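Chapter 7
Learning from Simulated Wrist Views

The two preceding chapters treated policies trained on fixed cameras placed in front of the work area. This chapter moves the camera to the wrist. The change affects both what the policy can learn and how its results should be tested, and the two questions are kept apart in Sections 7.2 and 7.4.

A wrist view moves with the arm. The fingers stay in nearly the same place in every image while the room turns behind them. Early in a reach, the target may be outside the view altogether, and the policy must act on walls, windows and the edges of counters. Vallejo and Manzano called these target-free views. Their kitchen set, rendered in the Ulleo simulator, contains many of them.

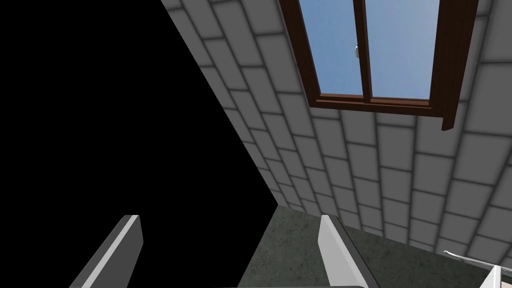 Figure 7.1. Rendered wrist view in a kitchen, gripper open. Tiled wall, window and stone-like countertop.

Views such as Figure 7.1 carry weak but usable information. The line where the countertop meets the wall constrains the pose of the camera, and so does the slant of the tile rows. Large areas without texture add little – a policy that sees mostly black has few cues to work with.

The method studied here, Fastinum, trains on 100 demonstrations per task and adds a second loss that predicts camera pose from the image alone. In the original tests it completed 92 percent of reaches, measured over 5 training seeds. Sotomayor later repeated the tests with the second loss removed and found that most of the added failures began in target-free views.

Section 7.1 defines the camera model. Readers who have worked through Chapter 2 may go directly to Section 7.2, but should note that the wrist frame is written W from this point on.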